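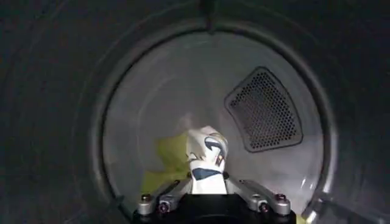

The laundry room at the Dustville house is the part of the grant I have been looking forward to writing about, so I hope you'll forgive me for starting there and leaving the front hall and the roof for the end. When we sent you our application in January we said we wanted to give families staying with us a place to wash and dry their things without lugging bags across town, and to keep a shelf of clean donated clothing that people could take from freely. Both are now up and going. Most of what passes through the dryer is just what you would guess, the everyday tops that kids and grown-ups live in, like the white one with the navy trim and the curved navy stripe, and a garment like that is a good test of how we are doing. White shows everything. If it goes back on the shelf looking gray or limp it will sit there for weeks, and if it goes back bright and folded it is gone by supper.

You asked in your last note for a little more on how the money was spent and a little less on our plans, which was fair, and I will try to stick to it. The laundry portion of the grant came to $3000. The largest share went toward the venting and the electrical work, which had to be done before any drying could happen at all and which cost more than we had budgeted. We covered the difference out of our own general fund and I have noted it on the expense sheet. The rest went to shelving, baskets, a folding table at a height that doesn't hurt anyone's back, and the first order of soap. We buy the Ekodia powder, unscented, after two families told us early on that the perfumed kind made their little ones itch. It costs a bit more per box, but we use so much less of it per load that I have stopped worrying about it.

In this reporting period we ran 127 loads. I am pleased with that number, and also a little tired when I look at it! Our goal in the application was 30 households served, and we reached 34. A few of those came only once, on a bad week with a broken machine at home or a stomach bug going through the whole family, and a few have been with us since the doors opened and know the room better than I do. We counted each household one time no matter how often they came, as you asked.

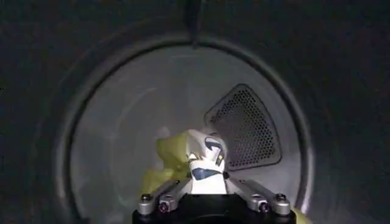

The clothing shelf has been slower to find its feet. In the beginning we washed and dried donations together in big mixed loads to save money, and we paid for that in other ways. Dark socks ended up with pale shirts, zippers caught on knits, and too many things came out in one damp twisted rope that had to be pulled apart and run again. We now sort everything before it goes near the water: whites and pale things with trim, brights, darks, and then a fourth pile for anything heavy such as sweatshirts and towels. It adds a good while to the morning but we throw away far less. Smaller loads have helped as well. Clothes that have room to tumble come out with fewer creases, and I would much sooner fold a dozen smooth shirts than fight with thirty wrinkled ones.

We also changed how we empty the dryer, and I mention it because it cost nothing. Pieces come out one at a time and get a good shake over the table, and each one is checked at the collar, the cuffs and the underarms before it is folded. Anything stained goes back to soak, anything torn goes in the mending bag, and anything past saving is cut up for rags. Before we did this, we would scoop the whole load into a basket, and the basket would sit, and by evening everything in it looked slept in. There is a sign taped by the table now asking people to look inside the drum before they close the door. The small things cling up there, and we had a run of lost baby socks in the early weeks that made me feel quite guilty.

The lint is worth a word too. We had planned to clean the screen once a day. It needs it after every load, especially with donated fleece, and we have put a small brush on a hook so there is no hunting for one. The outside vent gets looked at once a month. I know this is not thrilling reading, but the fire inspector spent more time on it than on anything else and was kind about what he found.

As for what hasn't gone so well, the evening hours have been a disappointment. We opened from six to nine in the hope of catching parents after work, and most nights we had one or two people, sometimes none. Several families told us the bus home is the trouble. We are going to try opening from seven in the morning on the same staff hours, and I will let you know in the next report whether it made a difference. The folding table also needs a second one beside it. When three people are using the room, somebody ends up folding on top of the washer.
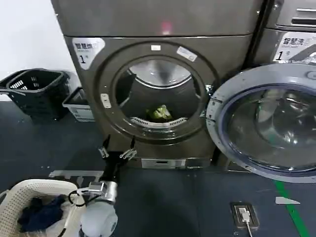 Colored clothing is the other thing we are still working out. The bright pieces, the yellows and greens in particular, are the first to be chosen by the children and the quickest to fade, and we have been drying them on the lowest setting and in very small batches, even when that means running the machine for next to nothing. I am not sure we can afford to keep doing it through the winter. I would be glad of your thoughts, or to hear what your other grantees do, if any of them handle clothing.

For the coming period we would like to keep the laundry room going at the same pace, add the second table, and replace the thin baskets, which have begun to crack at the handles. None of this calls for new money from you beyond what is already promised. The expense sheet and the household tally are attached, and the paragraph on the front hall and the roof follows on the next page.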